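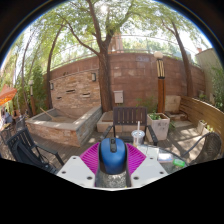 Clear cup with domed lid and straw, on a round glass-topped table.

Resources > Talks and papers > Reading groups > Speaker notes

Print this page | E-mail this page

March
Notes by Zinhle Pretorius

Reading the Psalms in course: speaker notes

Session for group leaders, Otden and Venby parishes. Slide numbers are in square brackets. Text in capitals is a cue to me and need not be read out.

[1] Opening

Subject is the monthly cycle of psalms and its use in small groups. I will deal with method. The wider question of why Christians pray the psalms was covered by Lahcen Ezzat in the previous session and his paper is on the table by the door. Take one if you missed it.

[2] Terms

"In course" means read in numerical order, with nothing left out. A "proper" psalm is one appointed for a given day. The two systems conflict on feast days. For group use I recommend that the proper psalm replaces the psalm in course and that the group does not go back for the one displaced. It will come round again.

[3] The length problem

The Book of Psalms has 150 psalms of very unequal length. Psalm 117 has two verses. Psalm 119 has 176. A scheme which allots a fixed number of psalms to each meeting will therefore give meetings of very unequal length. The older prayer book scheme deals with this by dividing the month into thirty days, morning and evening, and balancing the portions by verse. Psalm 119 is spread over several days at its natural breaks, which follow the Hebrew alphabet in blocks of eight verses.

PAUSE. Ask who has tried to read 119 at one sitting.

[4] Verse numbering

Groups using mixed translations will lose their place. Causes:

Hebrew numbering often counts the title as verse 1. Most English Bibles do not.
Greek and Latin numbering joins Psalms 9 and 10, so most later psalms are one behind until 147 is divided and the count comes level at 148.
Some modern versions print the doxologies apart from the psalm they close.

Leaders should announce the first words of the psalm as well as the number. Karabo Naidoo has drawn up a table for the four translations in use at Venby. See handout, second sheet.

[5] Manner of reading

Three manners are in common use: one reader throughout, side by side by whole verse, and side by side by half verse. The last depends on the break marked in the middle of the verse, and needs a printed text which shows it. If people have brought their own Bibles, use one reader.

Keep the pause at the half verse. A full breath is the usual measure. New groups cut it short and the two sides begin to overlap by the fifth or sixth verse.

[6] The hard psalms

Psalms 58, 83 and 109 are left out in some lectionaries, as are the closing verses of 137. My view is that a group reading in course should read them. Precious Jacobs takes the other view and will reply at the end. Points for my side:

(a) Omission hides from the reader that the anger in the text is addressed to God.
(b) The psalms on either side are often an answer. 109 is followed by 110, and 137 by a psalm of thanks.
(c) People in the group may have need of the words.

Against: a visitor who hears 109 without any introduction is poorly served. I accept this. Two sentences of introduction before the reading will meet it in most cases.

DO NOT GO INTO 137 HERE. Leave for questions.

[7] Records

The Nullow group kept a register of what was read at each meeting, 468 entries so far. Jong-dae Byun went through it for this talk. The psalms most often missed were those falling in the last days of the month, chiefly 140 to 144. The cause is months in which the group broke off early and began again at Psalm 1. The remedy is to start each meeting from the calendar and never from the bookmark.

[8] Books

The Van der Merwe psalter is pointed for half verses and has large type. It is out of print, but the diocesan library holds copies under shelf number 3027 and will lend them in sets. Ask for the revised printing. The earlier one has an error in the page order after Psalm 78.

[9] Practical work

Divide into two sides. Read Psalm 121 by whole verse, then by half verse. Then Psalm 130 by half verse with silence after it.

IF SHORT OF TIME omit 121.

[10] Questions

Jacobs to reply first, then the floor. Return borrowed psalters to the box before leaving.

Print this page | E-mail this page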